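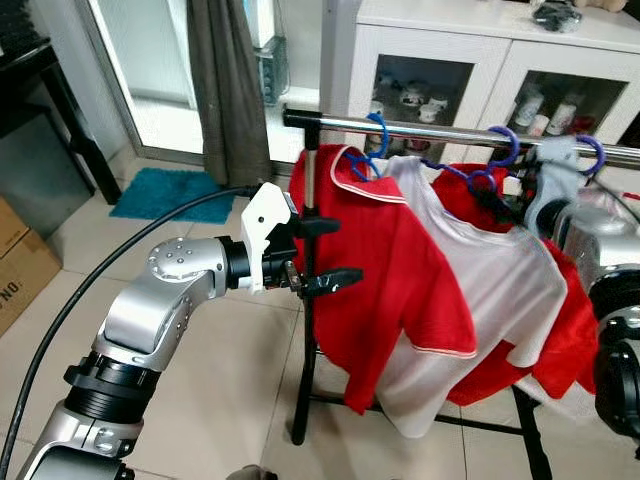
Chapter 4
Working near the arm: rules before you start

Search this book Go

What this chapter covers. Who may stand where, what gets checked before power goes on, how fast the arm may move with a person in reach, and what gets written down afterwards. Standards come second, in 4.3. Practice first — you will be in the room before you have read the standard, everyone is.

Clothes are the running case. Shirts on hangers, a rail, an arm working close to both. Looks harmless. Soft goods, light loads, home-like rooms with tiles and curtains and cupboards. That is exactly why people get careless. A red polo shirt doesn't weigh anything but the arm reaching for it does, and the rack post beside the fingers will not give way.

4.1 The Dollham rules

The Dollham workshop kept a one-page sheet on the wall for years. Arsalan Sial wrote the first version, and most of what follows is his with the swearing taken out. Short on purpose.

1. Walk the reach before power-up. Arm's full length plus a stride, all the way round. Move whatever you find. Boxes, mats, bags, shoes.

2. Cables. Follow every one by hand from base to gripper. Slack enough for the full turn of the wrist, not enough to catch a rack leg. If a cable crosses the floor, mark it on the plan.

3. Stop button within reach of the person watching. The person watching, not the person typing. They should never be the same person.

4. Slow speed for any new garment, any new rack, any new room. Stay slow untill the full cycle has run clean 17 times. Start again from one if anything is moved.

5. Two arms sharing a rack: agree which has the right of way, and write it in the program. "They won't meet" is not a rule.

6. Nothing loose on the person. Sleeves, lanyards, scarves, long hair.

7. Printed brackets and mounts looked at every morning. Cracks near the bolt holes first. Any doubt, swap it.

Rule 5 is the one students skip. See the Deddale case, end of chapter.

4.2 How much testing is enough?

No clean answer. The Bhutto course asks for 2,000 logged cycles before anybody works inside the reach. One group handed in 1,999 and was sent back for the last one, which seemed petty to them at the time. A limit you bend once is a limit you will bend again, and the log is the only thing the next shift has to go on.

Draklow's approach was different. Fewer cycles — 609 — but every one watched, with a note made each time a hanger swung, slipped or hooked on something. Slower to do, far more useful to read. Where you have the staff, do it this way. Where you havent, use the long count and check the log weekly.

Either way, log these:
start time and finish time
who watched, who ran it
garment, hanger, rack
speed setting
every stop, planned or not, and who pressed it

"Stopped, no reason" is an acceptable entry. A missing entry is not.

4.3 Where the standards fit

Key words: risk assessment, shared space, protective stop, safe speed

Questions about this book: use the contact form. Copyright the authors. All rights reserved. Back to top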